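Skurier two-arm bench cell: is it ready for household work?

Reviewed by Siwan Watkins

Skurier sells its two-arm cell to small shops and packing rooms, but the sales pitch leans heavily on home chores. The brochure talks about clearing a table, putting groceries away, folding towels and dealing with the mail. I wanted to know how much of that list a machine on a bench can get through today, so I arranged time with one in October and gave it the kinds of jobs I do in my own kitchen and the kinds my brother's mail-order shop does all day.

The package is two arms on a shared rail, a gripper on each, cameras and the control software. You supply the objects and a lot of patience. Setup took most of a morning. The printed manual is 327 pages long and the part you need first is near the back. Yuk-lan Yen, who handles support for Skurier's distributor, Probert, talked me through the calibration by phone and was a great help. I would not have finished before dinner without her.

I stuck to small items. Bottles, envelopes, cloths and flat sheets are what pile up on most counters, and they cover the range from easy to hard for a gripper with two fingers.
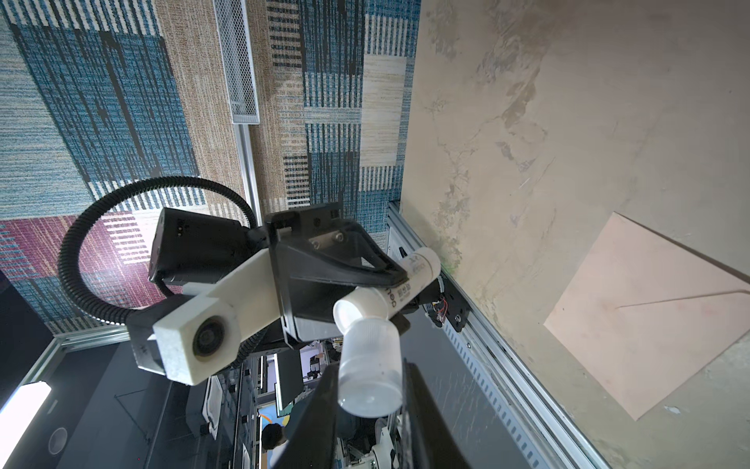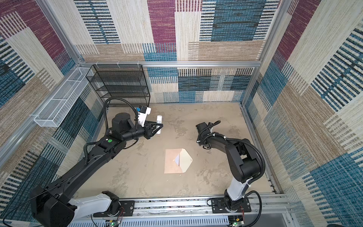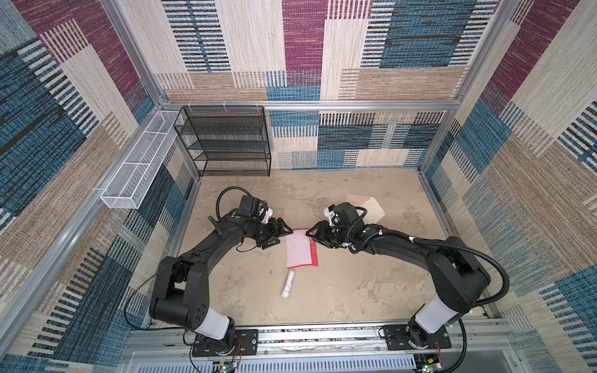 Photos: Siwan Watkins

Bottles are the easy end. A rigid cylinder gives the fingers something to close on, and the arm picked one up on most tries as long as it was standing or lying clear of other things. Setting it down upright was less dependable. When the base met the table at a slight angle the arm let go anyway, and I had to go after the bottle. A person feels the table and adjusts. The Skurier software has a setting for contact sensitivity, which helped once I turned it up, but it also made the arm slower and more likely to stop for no good reason.

Envelopes were harder. Lying flat, an envelope offers almost no edge. The routine that worked best was to have one arm press down while the other worked a finger under the side. Getting something into an open envelope takes both arms, one to hold the mouth open and the other to feed the item in. I got it to work with a folded sheet of paper. With anything bulky it failed more than it worked, usually when the flap drifted back over the opening.

Cloth is where the home claims fall apart. The arms can drag a small cloth across the bench and can lift it by a corner. Folding it in half to a standard I would accept took many attempts, and each new cloth needed adjustments. A stiff one and a limp one are different jobs as far as the machine is concerned. Any eight-year-old can fold a dishcloth, and faster.

Speed is the other problem. The arms move smoothly but they spend a long time deciding. I could clear the same table by hand, wipe it and sit down while the machine was still working on its second item. In a shop that might be acceptable if it could run overnight without help. I would not leave this one alone overnight.

I also tried the Durkumex soft fingertips, which are sold separately and slide over the standard ones. They improved the grip on smooth plastic and made no difference I could see on paper. They come off if you pull a cloth hard. Skip them unless bottles are your main job.

Noise is low. The fans are louder than the joints. The software froze 2 times over my stay and recovered after a restart both times, though it lost the routine I was working on. Save often.

The base package is $3,542 and the yearly support plan is another $1,301. The plan is expensive for what it is, but I would not buy the cell without it. The nearest competitor I have used, the Faltska single-arm unit, is cheaper and easier to set up, and it can't do any job that needs one hand to hold and another to work.

For a shop with one repeated task, rigid items and someone on staff who likes fiddling with settings, the Skurier is worth a trial. Ask for one before you pay. For a home, no. It needs its own bench and its own operator, and the chores it handles best are the ones that take a person a few seconds.

Rating: 3 out of 5 for shop use, 1 out of 5 for the house.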